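# The Second Life of a Towel

I have a weakness for terry cloth. Give me a thick, looped, slightly tired bath towel and I'm happy for an afternoon, and I know I'm not the only one, because when this magazine ran a short item on towel folding last August, the letters kept coming for weeks. People wrote in about thirds versus halves. One reader in Brerembridge sent a hand-drawn diagram of her linen closet, shelf by shelf, with the guest set marked in red pencil (I've kept it).

So let's do towels properly this time!

Start with the pile itself, the little loops that make terry what it is. Each one is a tiny extra bit of surface for water to cling to, and that's why a towel with flattened loops smears you around instead of drying you. The easiest way to bring them back is a good hard shake, twice, once when the towel leaves the washer and again when it leaves the dryer. Hold it by two corners and snap it like you mean it. You'll hear the difference between a limp towel and a lively one.

Severin Tanner, who ran the laundry at a small lakeside hotel called the Nenari and looked after 168 bath towels there, taught me to skip the fabric softener completely. It coats the loops. He used half the detergent I did and his towels came out better, which annoyed me for a good month until I gave in. A scoop of white vinegar in the rinse now and then is all he ever added, and never in the same load as bleach.

Color is where I get carried away. White is sensible and I own plenty of it, but a colored towel cheers up a plain room like nothing else. Lavender is my current favorite. It's soft enough for pale walls and it still looks like you chose it on purpose. Hems are often woven flatter than the body of the towel, so they can take the dye a little differently, and I've come to love that small change of shade when the edge turns over.

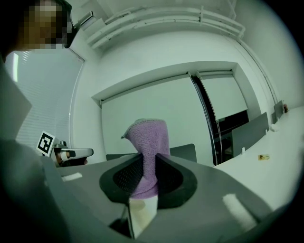
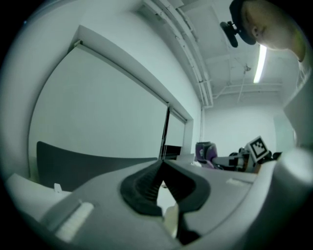

**Do I need to wash new towels before I use them?**

Wash them once on warm, on their own, with a little detergent and no softener. New towels often carry a finish from the mill that makes them feel silky in the store and keeps them from soaking up much. They'll shed some lint the first few times, so clean the dryer screen after each load.

Now, folding. My own method came from Baoshan Zhong, who taught a home-keeping evening at the Flomano community center and had us all fold the same towel over and over until our hands knew it. Long edges in to make thirds, smooth it down with your forearm, then halve it and halve it again. The fold goes to the front of the shelf and the loose edges go to the back. It took me 5 tries to get one that sat flat, and then I went home and redid the whole closet before bed.

Use a big flat surface if you can. A bed works, but it gives under your hands and the corners drift. A table is far better.

Bunching has its place too. A towel you're about to use on wet hair or a wet dog doesn't need a crease in it, and the twist-and-grab is a perfectly good way to carry one across the house.

And when a towel is finally done, with loops gone and edges fraying, cut it up! One bath towel makes a generous stack of rags. The best I've ever had came from an old Furtună set I'd dried myself on for years: great on windows, better on bicycle chains. Run a zigzag stitch around each piece if you have a machine, or use pinking shears if you don't. I keep mine rolled in a basket under the sink, and the lavender ones are next in line, though I'm hoping to get a few more summers out of them first.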